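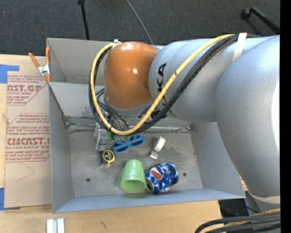 Workshop notebook, guest information project
August, entry begun 08:40

Present: V. Urban and the writer. Purpose of the session: to review the text and booking notes for the four holiday apartments at Ondrejka before the autumn revision is sent to Cadard.

1. Arrival directions

The directions now in use take guests along the upper road through Zuvel and then down to the harbour. Vlastimil Urban walked and drove both routes last week. The upper road is 6 km longer than the coast road and has two bends which larger hire cars take with difficulty. It remains the only route open when the harbour street is closed for the evening market. It was agreed that the coast road should be given first, with the upper road as the second choice and the market hours printed beside it.

The footpath from the parking place to the apartments has 137 steps. The present text says "a short walk". Three guests wrote to us on this point during the season, one at some length. The wording is to be replaced by the number of steps, with a note that luggage may be left at the lower gate and collected by the house. VU to confirm with Gristari that the lower gate can be kept unlocked until 22:00.

2. Guest remarks

We read through 521 remarks left by guests over two seasons. They were sorted by hand under the headings already used for the spring review: quiet, view, kitchen, beds, directions, welcome. The heading "welcome" was found to be too wide. It held remarks on the keys, on the bottle of wine and on the advice given about where to eat, and these ought to be kept apart. The sorting was therefore done again for that heading only.

Quiet is praised more often than the view, although the view stands first on our page. Kitchen remarks are mostly about the lack of a large pan and a sharp knife. The beds in the two upper apartments are called hard by German and Dutch guests and good by nearly everyone else. No change proposed.

Several remarks were written in Greek and in French. The translations on file are poor, and in one case the sense had been turned round: a guest who wrote that the beach was never crowded appears in our list as having complained of crowds. VU has corrected this one. The others still need a reader.

3. Walks leaflet

The plateau walk is given in the leaflet as starting at 912 m. The signboard at the chapel gives a different height, and the older map a third. Pending a proper check, the figure is to be left out of the new print. The gorge walk should carry a warning that there is no water after the second village. The bus times on the back page are last year's and must not be reprinted.

4. Prices and booking

Cadard asks that the "late deal" label be shown on all four apartments from the end of the month. The writer's view is that it should appear only where a lower price is in fact offered. VU agrees. A reply is to be drafted on that basis and shown to Gristari before it is sent.

The rule on cancelling is set out differently on the page and in the letter of confirmation. The page says seven days, the letter ten. Until this is settled, guests are to be given the more generous term.

Open points

Lower gate, opening hours: VU
Greek and French remarks, second reading: not yet assigned
Height of the plateau start: writer
Reply to Cadard: writer, draft before the next session
Large pans and knives, four sets: ordered through Zuvel, delivery date awaited

Session closed 12:15. The sorted remarks are in the grey folder on the second shelf, with the old headings marked in pencil.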